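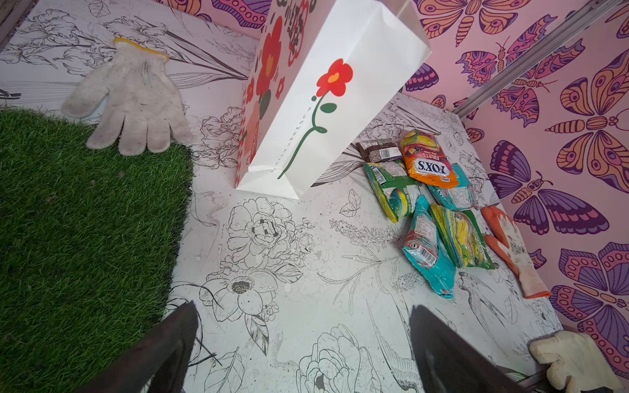
Draten Sorting Cell: Observations After One Term of Use

This post sets out my findings on the Draten tabletop sorting cell, which my department has had under evaluation since April. The unit was supplied with the standard two-finger gripper, the wrist camera and the Mosano software package. Readers who saw my earlier post on the Sirora kit will find that the same criteria have been applied here.

The cell is sold to small workshops, training centers and returns departments that handle mixed goods in modest numbers. The purchase price as quoted to us was $3,540, with delivery included and installation excluded. An annual support plan is offered separately at $321. We did not take the plan, and the comments on support below should be read with that in mind.

Assembly

The printed guide is clear as far as the mounting of the arm. The section on wall panels is less satisfactory. It refers to a corner bracket by two different names, and the fastener list does not match the contents of the bag. Assembly required most of a working day. I would advise purchasers to run the camera cable before fitting the fingers, although the guide gives the opposite order.

The supplier ships plain gray liners for the walls and floor. It also states that the vision system will work against any background. We considered this claim to be worth testing and lined the enclosure with patterned material: butterfly wallpaper on the walls and a floral line drawing on the floor, with a mat of artificial grass at one side. The goods used were work gloves, a paper gift bag and wrapped snack packets, including a packet of Fox's fruit candy.

Performance

A total of 64 trial picks were logged in the first session. The snack packets were handled well when they lay apart. Overlapping packets gave more difficulty, and the glossy wrappers caused the software to treat two neighbors as one item on several occasions. Lowering the confidence setting reduced this fault and made the arm noticeably slower.

Gloves proved to be the hardest class of item. A knit glove lying flat offers very little for the fingers to close on, and the default approach height is too cautious for it. Mosano permits the height to be changed for each class, but the setting is placed under "Calibration" and not under "Items," where most users would look for it.

The paper bag was picked reliably by its edge. Grip force should be set to the lowest level for goods of this kind. At the middle level the fingers leave a crease.

The claim regarding backgrounds is, in my judgment, fair with one reservation. The wallpaper had no effect that I could measure. The floor drawing did produce false detections until the reference capture was repeated with the enclosure cleared, a step that takes 15 minutes and is described only in an appendix.

Comparison and Recommendation

The Tosh unit, which we had on loan last year, is faster and has a better stop button. It is also considerably larger and could not be placed on our existing bench. The Sirora kit costs less but does not include a wrist camera.

I have recommended that the department retain the Draten cell for a further term. The recommendation is subject to the supplier providing a corrected fastener list and a spare set of finger pads. Both requests were submitted in writing, and the supplier has so far acknowledged the first.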